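**Handgreifer-Demonstrationen: Hemd falten, Episoden brechen beim Wenden auseinander**

Gestellt von **Gorkport** am 3. März 2021

Ich nehme mit einem handgeführten Zweifingergreifer Demonstrationen zum Hemdenfalten auf, aus denen später eine Policy per Behavior Cloning gelernt werden soll. Kamera am Greifer, Weitwinkel, 60 Bilder pro Sekunde, Pose aus visueller Odometrie plus IMU. Bisher liegen 301 Episoden vor.

Das Glattziehen und der erste Griff am Saum funktionieren. Sobald der Stoff angehoben und umgeschlagen wird, springt die geschätzte Pose, teils um mehrere Zentimeter. In der Nachbearbeitung fliegen diese Episoden raus, und übrig bleiben fast nur solche, in denen kaum gefaltet wird. Der Greifer selbst ist kalibriert, die Fingeröffnung wird sauber mitgeschrieben.

Liegt das am Tracking, oder muss ich die Bewegung anders vormachen? Eine Fernsteuerung des Arms (Leader-Follower) wäre möglich, kostet mich pro Episode aber ein Vielfaches an Zeit.

---

**Nindine**

Fernsteuern. Da kommt die Pose aus den Encodern und das Problem ist weg. Haben wir auch so gemacht.

> Kommentar von **Gorkport**: Bei welcher Episodendauer? Mit dem Leader-Arm bin ich beim Umschlagen so langsam, dass mir der Stoff wieder aus der Lage rutscht.

> Kommentar von **Nindine**: Weiß ich nicht mehr. Länger jedenfalls.

---

**Bukance**

Vermutlich beides. Der Reihe nach:

1. **Merkmale im Bild.** Karierter Stoff liefert sehr viele Eckpunkte, und die bewegen sich alle gemeinsam mit dem Hemd. Die Odometrie nimmt eine starre Umgebung an. Wenn der Stoff den größeren Teil des Bildes füllt und die Unterlage einfarbig ist, wird die Bewegung des Stoffs als Eigenbewegung der Kamera gedeutet. Abhilfe: den unteren Bildbereich maskieren, Merkmale nur aus dem Hintergrund zulassen. Die Finger gehören ebenfalls in die Maske.
2. **Belichtung.** Zeit fest einstellen, kurz halten, Verstärkung hochnehmen. Rauschen verkraftet der Tracker besser als Verwischung. Die Automatik in Innenräumen wählt fast immer zu lang.
3. **Tempo.** Vor dem Schließen der Finger kurz anhalten, nach dem Schließen wieder. Das Umschlagen selbst als durchgehenden Bogen führen, ohne Rucken am Ende. Die Pausen lassen sich später automatisch kürzen.
4. **Zweite Hand.** Entweder in jeder Episode beteiligt oder in keiner. Wenn der Ärmel mal von der freien Hand gezogen wird und mal vom Greifer, lernt das Modell, auf eine Hand zu warten, die der Roboter nicht hat. Für zweiarmige Aufgaben einen zweiten Greifer nehmen.

Zwei Ansichten aus einer Hemd-Sitzung, beide mit deutlicher Verwischung im Stoff:
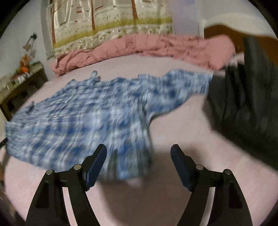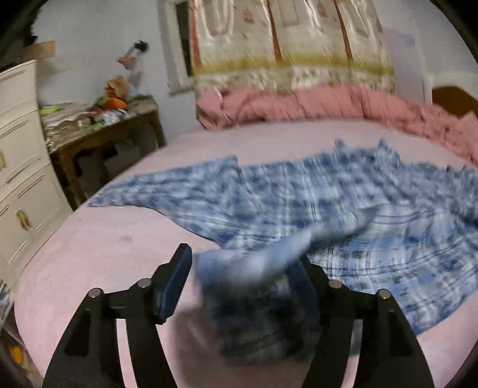 Zu Punkt 1 noch: Die Maske muss nicht exakt sein. Eine feste Ellipse über Greifer und Arbeitsbereich genügt für den Anfang. Wer die verworfenen Aufnahmen noch im Rohformat hat, kann die Posen damit neu rechnen – die Demonstrationen müssen dann nicht wiederholt werden. Bei zu langer Belichtung hilft das allerdings nur begrenzt.

> Kommentar von **Gorkport**: Rohdaten sind da. Mit Ellipse und sonst unveränderten Einstellungen kommen von 60 verworfenen Episoden 16 nicht durch, der Rest ist brauchbar. Belichtung stelle ich für die nächste Serie um.

---

**Lacerda**

Ergänzung zur Filterung. Episoden nicht komplett verwerfen, wenn die Pose nur einmal springt. Am Sprung teilen und beide Abschnitte behalten, sofern jeder für sich lang genug ist. Bei relativen Aktionen (Differenz zur aktuellen Greiferpose) braucht man keine durchgehende Trajektorie im Raumkoordinatensystem. Den Übergang selbst herausschneiden, großzügig auf beiden Seiten.

Außerdem die Zeitstempel prüfen. Bei mir lief die Fingeröffnung den Bildern nach, im Log fiel das erst auf, als ich Schließzeitpunkt und Bild nebeneinandergelegt habe. Bei starrem Greifgut merkt man davon wenig, bei Stoff greift die Policy dann neben die Falte.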